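Piron two-arm station, seen at the Reltthorpe open day
Rating: 3 out of 5

I went to the April open day at Reltthorpe because our shop, Sirau, sells dried flowers and I wanted to see if a machine can handle them. Dried stems break very easily. The Piron station was working with vases and small bouquets, so I stayed there for most of the morning.

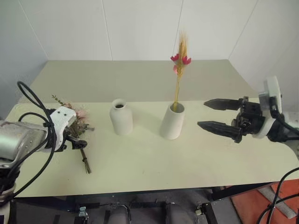 The Piron station with dried flowers and white vases.

First, the good points. The table is wide and the two arms have enough space between them. The black fingers have ridges on the inner side, and I was worried they would crush the stems. I looked for broken pieces under the table when I left and found very few. The staff answered all my questions, also the simple ones.

Now what I liked less. Each move is slow, and wheat is difficult because the ears spread out so wide.
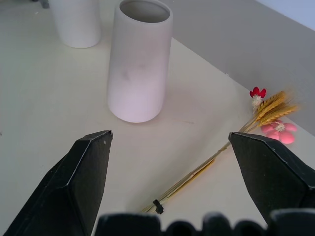
A person in our shop would do the same work much faster. The gripper fingers are also quite thick for such thin stems, and I would like to try a narrower pair. Piron offers these as an extra for 684 dollars, which I find too much.

Rental is 1199 per month, with training included. For a shop of our size it is not possible now. I will look at the Sitthichai station next, and then compare.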